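4. Setting up the memory job (and what to expect from it)

Right, so you've bolted the arm down, you've done the hand-guiding lesson in section 3 and you want to see it build a PC. I'd say start with memory. It's the job I start everyone on, and it's also a fair test of whether a machine can take a chore off your bench yet. My answer, after 217 sticks on the Forden cell, is partly. It'll do the dull fetching all day, but it still wants a person near it when things need a proper shove.

4.1 Before you switch on

1. Lay the PC case on its side, panel off, on the worktable. Clear the cables away from the memory slots and tuck them somewhere they'll stay. The arm has no idea what a floppy cable is and will happily push one into the slot along with the module.

2. Load the tray. Each part has its own pocket, and the stick you want fitted first goes in the upright slot holder, notch facing the way your job sheet says.

3. Open the clips on the memory slots by hand. Kjell Sundqvist spent most of October trying to teach the arm to do this and he now opens them by hand too.

Caution: touch the bare metal of the case before you handle any parts, and wear your wrist strap. I know, I know. Wear it anyway.

4.2 Teaching the pick

4. Guide the gripper down over the upright stick and stop when the fingers are level with the top third. Save the point as PICK.

5. Close the fingers at the lowest force setting and go up one step at a time until the stick doesn't wiggle when you nudge it. Write the number down! I didn't, the first time, and had to do the lot again.

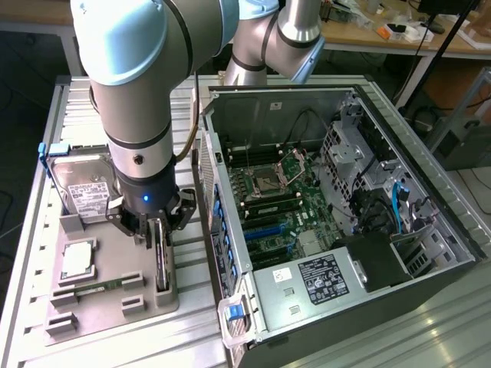
Fig. 9. Gripper closed on the upright memory module, with the open case alongside.

6. Lift straight up until the stick is well clear of the holder, then save that point as CLEAR. Don't be tempted to swing sideways early (Liv Magnusson has a small box of bent holders from people who were).

4.3 Teaching the push

7. Bring the stick over the slot, line up the notch and lower it slowly until it touches. Save as TOUCH.

8. Set the push limit from the card in the Skuvcombe box and run the move at quarter speed with your hand by the stop button.

Note: if the arm halts with the stick sitting crooked, lift it out and go back to step 7. Pressing Resume only makes it push harder on the same wrong spot.

9. Check both clips have closed. If one hasn't, finish it with your thumb. I still do this more often than I'd like, and Ginting's newer fingers haven't cured it.

Leave the processor for section 6.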